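Cómo revisar la cámara de muñeca en el simulador antes de montar la pinza

Publicado en el cuaderno del taller Flirkside por Telmo Sepúlveda, 1 de febrero de 2025

En el taller compartido estamos construyendo un brazo de sobremesa con pinza de dos dedos. Las piezas se cortan en casa de cada uno y se juntan los días de montaje. Para no gastar material en soportes que luego no sirven, colocamos primero la cámara de muñeca en una vivienda simulada y miramos qué ve. Esta página explica cómo hacerlo con la escena Echevarría, que ya está en la carpeta común.

Qué hace falta

El simulador instalado y funcionando.
El modelo de la pinza Urkwood, versión 2, con sus mallas de colisión.
La escena Echevarría completa, con texturas.
Un mando o el teclado para mover el brazo.

Paso 1. Cargar la pinza y abrirla

Abra la escena y cargue el modelo de la pinza en la muñeca. Antes de tocar la cámara, lleve los dedos a la apertura máxima. En nuestro controlador Nisteck el valor es 95; si usa otro, busque el límite en su archivo de configuración. Con los dedos cerrados es fácil dar por buena una posición que luego tapa media imagen.

Paso 2. Colgar la cámara del eslabón correcto

La cámara tiene que ser hija del cuerpo de la pinza y no del antebrazo. Si la cuelga del antebrazo, los dedos se desplazan por la imagen cada vez que gira la muñeca. Empiece con una separación de 50 mm por detrás del cuerpo y ajuste desde ahí. Guarde la posición con un nombre que se entienda, porque va a probar varias.

Paso 3. Comprobar el encuadre contra una pared

Lleve la pinza hacia una superficie con dibujo regular. El ladrillo va bien: las juntas dejan ver enseguida cuánto está girada la cámara. Lo que interesa es que el cuerpo quede abajo, con un dedo a cada lado, y que se vea el fondo por el hueco.
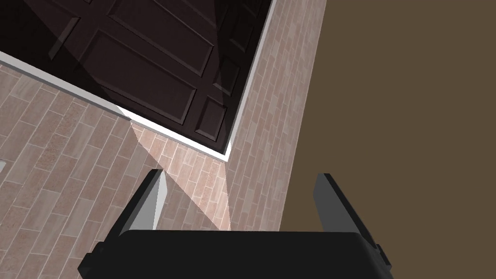 Dedos abiertos frente a la esquina de ladrillo. Las hiladas salen en diagonal por la inclinación de la vista.

La inclinación no es un error por sí misma. Si el brazo está girado, la pared tiene que verse girada. Para saber si además hay un fallo en el montaje, ponga la muñeca a cero y mire otra vez. Si las juntas siguen torcidas respecto al cuerpo de la pinza, corrija el giro de la cámara en el modelo y no en el brazo.

Fíjese también en las luces. Una puerta oscura con marco blanco pone a prueba la exposición: si el marco se quema o los paneles de la puerta se pierden del todo, baje la luz principal antes de seguir. Nosotros la cambiamos a ojo hasta que se distinguen las molduras.

Paso 4. Girar hacia una zona con más cosas

Una pared sola no dice mucho sobre la profundidad. Gire la base despacio hasta tener delante objetos a distintas distancias, mejor si hay un hueco por el que se vea otra habitación. Si aparece una superficie lisa que ocupa buena parte de la imagen, siga girando o aleje el brazo; una superficie sin textura apenas da puntos para comparar.
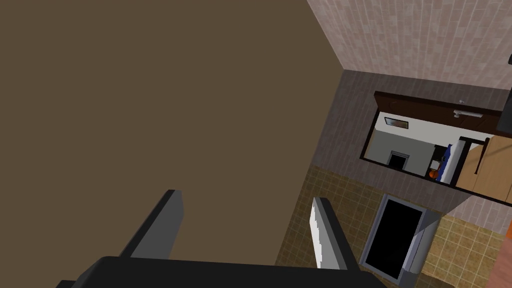 La pinza vacía, con el suelo de baldosa a la derecha y otra estancia al otro lado de la abertura.

Compruebe que la cara interior de los dedos se distingue del fondo. La del dedo derecho, en blanco, se separa bien de lo que tiene detrás. La del izquierdo es gris y cuesta más. Žofie Kollár propuso pegar una tira clara en los dos dedos de la pinza real y lo vamos a probar.

Paso 5. Guardar y repetir

Grabe 200 fotogramas moviendo solo la muñeca y revíselos seguidos. Los dedos deben quedarse quietos en la imagen mientras el fondo se mueve. Si tiemblan, suele ser la articulación de la cámara, que se ha quedado libre - márquela como fija y repita la grabación.

Cuando esté conforme, exporte la posición de la cámara y apunte los tres desplazamientos y los tres giros en la hoja del soporte. Con esos números se dibuja la pieza. Deje un poco de holgura en los taladros para poder corregir el ángulo al atornillar.

El soporte que tenemos ahora es el de septiembre y no vale para la versión 2 de la pinza. No lo imprima. El archivo nuevo se subirá a la misma carpeta.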